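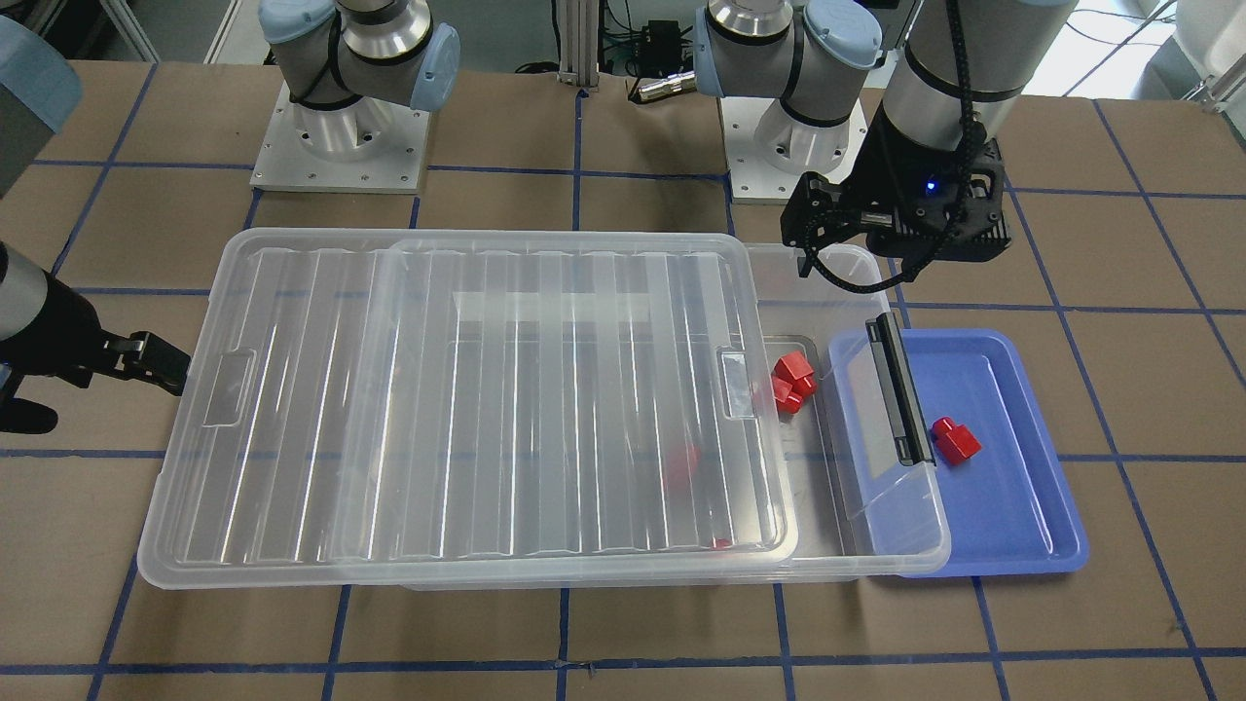 Gemma Zanetti asked why the bench sheet for the Kirkier lid task now runs longer than the method section it supports, and whether anyone would miss the second half. It stays as it is for now. Her other comments are entered under the items they belong to.

Kirkier bench: pre-session safety and method check
Two-arm lid sliding and block transfer
June 2019
Completed by: Sorin Karagiannis
Comments by: Gemma Zanetti, Ubaldo Cocco, Lucrezia Dal Bello

Mark each item OK, FIX or N/A. An item marked FIX stops the session until it has been cleared and initialled.

Section A. Cell and mounting

A1. Base plates tight on both arms. Check by hand, then with the driver.
OK.
Comment (UC): One bolt on the right arm's plate took a small turn in November. No movement found this time.

A2. Cables clear of the full wrist rotation on both sides.
OK.
Comment (SK): The left wrist cable hangs in a loop towards the table. I ran the longest reach at slow speed and it did not catch. If the bin is moved closer to the left arm, repeat this item.

A3. Emergency stop tested from both sides of the bench, arms powered.
OK. Both arms held position.

A4. Speed limit loaded and shown on the operator's screen.
FIX, then OK.
Comment (SK): The limit from the previous study was still in the file. Reloaded and read back aloud to Lucrezia.

A5. Cardboard lies flat within reach of the grippers.
OK.
Comment (GZ): "Flat" needs a better wording. There is always a slight wave in cardboard. I suggest "no edge that a finger can get under".
Reply (SK): Agreed, will change in the next version.

Section B. Tape grid

B1. Tape lines stuck down along their full length.
OK with comment.
Comment (LDB): There is a nick in one of the lines beside the bin. It shows in the wrist camera view. The tape should be replaced between blocks of trials, never in the middle of one, or the start positions before and after will not match.

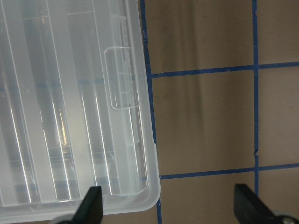
B2. Start position of the bin read against the grid and written down.
OK.
Comment (UC): Read it from the fixed camera only. Two people reading from the wrist views gave two different cells last time, as the tape also shows faintly through the plastic and it is easy to take the wrong line.

B3. Wrist and fixed camera clocks agree.
OK.

Section C. Bin, lid and blocks

C1. Bin free of cracks and sharp edges. Run a gloved finger round the rim.
OK.

C2. Lid slides by hand along the bin without sticking.
OK.
Comment (GZ): Please note which hand and which direction. The result we are reporting depends on how the lid is first pushed, and a lid that is stiff one way only would spoil it.
Reply (SK): Right hand, both directions. No difference felt.

C3. Blocks undamaged. Tray placed clear of the bin's end handle.
FIX, then OK.
Comment (SK): Tray was too close for the lid to clear. Moved along by hand with both arms stopped.

C4. Gripper fingers open fully before the approach to the rim.
OK on both arms.
Comment (LDB): Worth looking at the live wrist view as well as the number on the screen. With the rim this close the fingers should be well apart before the arm goes lower.

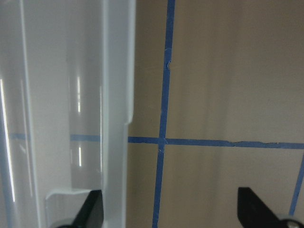 Does a trial count if the lid stops partway and leaves only one end of the bin open?
It counts as a partial opening. The method scores the lid and the blocks separately, so a block can still be taken out through the gap and scored as a transfer.

Section D. Stopping rules

D1. Operator stays at the stop button for the whole trial.
OK.

D2. Session stops after 3 lost grips in a row on the same arm.
OK. Rule read out before starting.

D3. Contact force on the lid limited to the value in the Mancuso protocol.
OK.
Comment (UC): The protocol was written for a heavier lid. The limit is safe for people and for the bin, but I would like to see it lowered before the next set of trials.
Reply (SK): To be raised with Ginevra Ruggiero. Not changed today, as all 50 trials in this block must use the same value.

D4. Log number entered before the first trial.
OK. Log 1299.

Actions carried forward

Reword A5 (SK).
Replace nicked tape once this block is finished (LDB).
Lid force limit, see D3 (UC to write to Ginevra).
Add direction of push to C2 as a fixed entry (GZ).

Cell released for trials. Initialled SK, LDB.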